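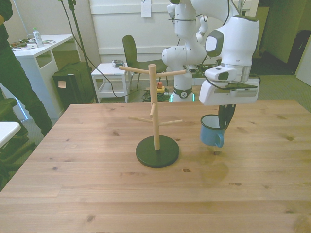 **Unit 2: Tipping of freestanding racks under uneven load**

Course notes, Household Product Design. Read before the bench session in April. Bring a ruler, a kitchen scale and a mug of your own.

## 1. The object

A mug tree is a post on a base with pegs for hanging mugs by the handle. It has no fixing to the surface it stands on. Everything that keeps it upright comes from its own weight and the width of its base, and every mug added to one side works against both.

## 2. Terms

- **Tipping edge:** the part of the base rim about which the tree would rotate. For a round base it lies on the loaded side, directly under the line of the peg.
- **Base radius, R:** distance from the post axis to the tipping edge.
- **Hang distance, d:** horizontal distance from the post axis to the point where the handle rests.
- **Tree weight, W:** post, pegs and base together, taken as acting along the post axis.
- **Mug weight, M:** empty unless stated.

## 3. Condition for tipping

With one mug hung, take moments about the tipping edge. The tree resists with W × R. The mug tips with M × (d − R). The tree stands if

W × R > M × (d − R)

If d is less than R, the mug hangs over the base and cannot tip the tree at rest. If d is greater than R, the result depends on the two weights. Peg height does not enter the static case. It does enter when a mug is knocked or pulled sideways, and it raises the center of gravity of the loaded tree.

Note that d is measured to the handle, and the body of the mug may sit farther out. For a heavy mug with a small handle, use the mug's own center of gravity once it hangs freely. It settles under the contact point if nothing blocks it.

## 4. Peg angle

A horizontal peg gives a handle nothing to hold it back if the post is bumped. A peg that rises toward its tip makes the handle slide toward the post, which shortens d. Common practice is a rise of 20 degrees. A steeper rise gives better retention, but the mug must be lifted higher to clear the tip.

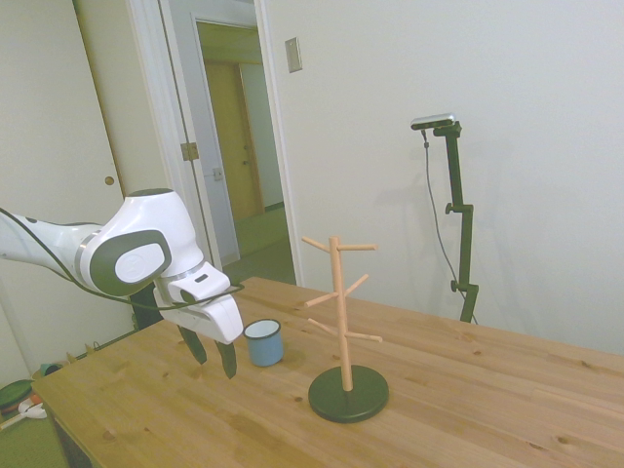
Peg layout controls how evenly a full tree is loaded and how much room each mug has. Pegs at one height compete for the same space, and mug bodies touch before all the pegs are used. Staggering avoids this. On the bench tree the six short pegs leave the post at different heights and angles, and the disc base is thick with a slightly raised rim. Treat each peg as a separate load case first, then combine them in pairs.

## 5. Worked case

The Akyol tree in the parts list has R = 81 mm. Suppose a mug is hung so that d = 101 mm. Then d − R = 20 mm, and the limiting mug weight is

M = W × 81 / 20

or just over four times the weight of the tree. One empty mug is no risk. Repeat with the Bullden tree, using your own measurements.

## 6. Bench procedure

1. Weigh the bare tree and record W.
2. Measure R in two directions.
3. Measure d for each peg with the mug at rest.
4. Hang one mug on the outermost peg. Record any lift of the base.
5. Move the mug to the lowest peg and repeat.
6. Enter results in the Clikix sheet, one row per peg.

Keep enamel and stoneware mugs in separate tables.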